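Flokska 3.0 perception stack: cord handling and wrist-view masking

The July release of Flokska replaces the old single-pass segmenter with a two-stage pipeline. The first stage runs on every wrist frame and produces coarse masks. The second runs only inside regions the planner has asked about, and returns a centerline graph for anything classed as thin and flexible. Adjoa Essien wrote the second stage and Ewurabena Amegashie did the integration with Furska, our motion planner.

The change was prompted by home and hotel rooms. Our bench sets contain rigid parts on plain surfaces, and the old segmenter did well on them. In a furnished room it merged cords with whatever lay behind them, and the planner then treated the whole merged region as an obstacle. Approach paths to open drawers were rejected when a clear path existed.
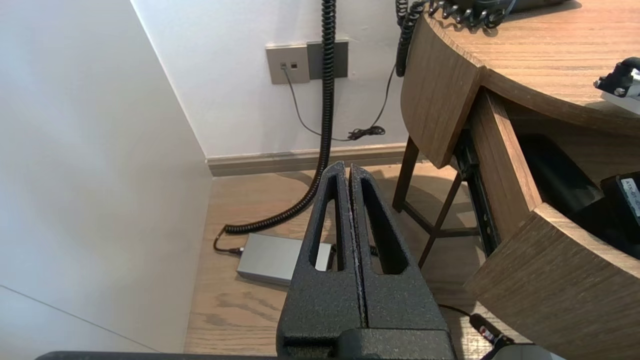 Self-masking was the first thing to fix. The gripper model in the old code was a solid silhouette, rendered from joint state and subtracted from each frame. Our fingers have long slots cut through them, and the silhouette threw away every pixel behind those slots. With the fingers closed, part of the gray box on the floor shows through the left finger's slot, so the discarded pixels contained a usable edge of a real object. The new mask is rendered from the full finger mesh with the slots open, then eroded by 3 pixels at the outer boundary and left alone inside. Finger flex is not modeled yet.

The centerline graph is built from ridge responses at two scales. Plain cable is easy. Coiled telephone cord is harder, as each turn yields its own short ridge and the graph fills with spurs. Essien's fix is to estimate the coil period along the dominant axis and low-pass the ridge map at that period before skeletonizing. The period is re-estimated per segment, which matters where a cord hangs stretched on the wall and goes slack on the floor. Crossings are kept as ambiguous nodes until a second viewpoint resolves them.
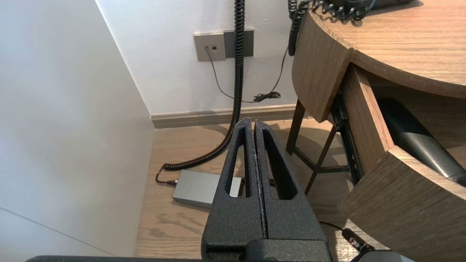 Furska reads the graph as soft cost and does not forbid contact outright. Segments with an anchored end get a higher weight than free ones, and ambiguous nodes take the higher of the two. On the Umcombe replay set, 138 drawer approaches were rerun with the new costs and 40 that had been rejected now return a valid plan. Replay says nothing about execution, and hardware runs have not been scheduled.

Known problems: dark cable under furniture is still lost in shadow, and the graph is capped at 3,000 nodes per query. Set the cap in the Quaye config file, under perception.thin — the old key is read but ignored.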